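중고로 산 옷이랑 천을 집에서 염색한 지 1년쯤 됐다. 물 빠진 남색을 다시 살리는 얘기만 타래로 적어둔다. 내가 쓰는 염료는 그라키스(Grakis) 분말 네이비 한 종류뿐이고 협찬 아님.

먼저 원단. 면, 마, 레이온은 잘 먹는다. 폴리에스터는 안 먹는다. 혼방은 면 비율만큼만 색이 들어가서 전체적으로 뿌옇게 나온다. 라벨 없는 천은 구석에서 실 한 올 뽑아서 태워본다. 종이 타는 냄새가 나고 재가 부스러지면 면이나 마 쪽, 끝이 딱딱하게 뭉치면 합성이 섞인 거다.

봉제실은 거의 다 폴리다. 그래서 천은 진해져도 스티치는 원래 색으로 남는다. 흰 실로 박힌 옷이면 염색 후에 스티치만 튄다. 나는 그냥 두는 편인데 싫은 사람은 처음부터 실 색이 비슷한 옷을 골라야 한다.

무게는 꼭 마른 상태에서 잰다. 젖은 천 기준으로 염료를 계산했다가 두 배 가까이 넣은 적이 있다. 지난번 빨래 묶음은 다 합쳐 1117그램이었고, 이 정도면 우리 집 제일 큰 들통에서도 빡빡해서 둘로 나눴다. 꽉 채우면 접힌 데만 연하게 남는다.

전처리. 새 옷이든 헌 옷이든 세제만 넣고 한 번 빤다. 섬유유연제는 넣지 않는다. 예전에 쓰던 유연제가 남아 있으면 얼룩처럼 색이 안 먹는 데가 생긴다. 탄산소다 조금 넣고 따뜻한 물에 담가두면 웬만큼 빠진다.

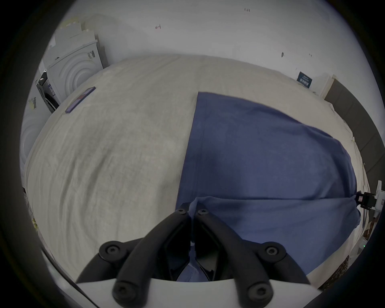
답글로 메릭 님은 소금을 한 번에 다 부으면 무조건 얼룩진다고, 자기는 네 번에 나눠 넣고 넣을 때마다 천을 잠깐 건져둔다고 했다. 탄산소다도 천 위에 바로 뿌리지 말고 따로 녹여서 넣으라고.

나도 소금은 나눠 넣는데 건져두는 건 안 해봤다. 다음에 해보고 여기 이어서 쓰겠음. 탄산소다 따로 녹이는 건 동의한다. 가루가 닿은 자리가 점처럼 진해지고 그건 나중에 어떻게 해도 안 없어진다.

순서는 이렇게 한다. 미지근한 물에 염료를 풀고, 적신 천을 넣고, 소금을 나눠 넣으면서 20분 동안 계속 젓는다. 그다음 탄산소다 녹인 물을 넣고 한 시간 더 둔다. 뒤쪽 한 시간은 가끔만 저어도 되는데 앞의 20분은 자리를 비우면 안 된다.

온도는 염료마다 다르니까 봉투에 적힌 대로 한다. 그라키스는 40도라고 되어 있다. 겨울에 욕실에서 하면 물이 금방 식어서 주전자 물을 조금씩 보탰다. 천 위에 바로 붓지 말고 가장자리로.

헹굼이 제일 오래 걸린다. 찬물로 먼저, 그다음 뜨거운 물. 물이 맑아질 때까지 한다. 저번엔 거의 12번 헹궜다. 중간에 귀찮아서 그만두면 그 뒤로 빨래할 때마다 물이 든다. 수건이랑 같이 돌렸다가 수건이 하늘색 된 적 있음.

얼룩질문이 많아서. 접힌 자국대로 진하고 연한 줄이 생겼으면 같은 색으로 한 번 더 하는 수밖에 없다. 두 번째는 염료를 절반만 쓴다. 탈색부터 다시 하는 방법도 있는데 오래된 면은 그러다 약해진다. 나는 베갯잇 하나 그렇게 찢어먹었다.

말리는 건 그늘. 빨랫줄에 반으로 접어 널면 접힌 선에 색이 몰려서 나는 건조대 살 두 개에 걸쳐 넌다. 다림질은 뒤집어서, 밑에 버려도 되는 천을 깔고 한다.

마르면 젖었을 때보다 한참 연해진다. 처음 하는 사람은 이걸 보고 실패했다고 생각하는데 원래 그렇다. 남색은 젖었을 때 거의 검정으로 보여야 마르고 나서 남색이다. 자투리 천을 같이 넣었다가 중간에 꺼내 드라이어로 말려보면 대충 감이 온다.

비용. 염료 한 봉에 탄산소다, 소금까지 해서 치킨 한 마리 값 안 된다. 대신 반나절이 간다. 티셔츠 한 장 살리자고 할 일은 아니고 모아뒀다가 한꺼번에 하는 게 낫다.

냄비는 음식용이랑 절대 같이 쓰지 말 것. 분말 풀 때는 마스크 쓰고 창문 열고. 고무장갑은 긴 걸로. 짧은 거 꼈다가 손목에 남색 줄 생긴 채로 수요일까지 출근했다.

검정은 아직 안 해봤다. 7월에 리넨 바지 두 벌로 해볼 생각이고 결과 나오면 새 타래로 올린다.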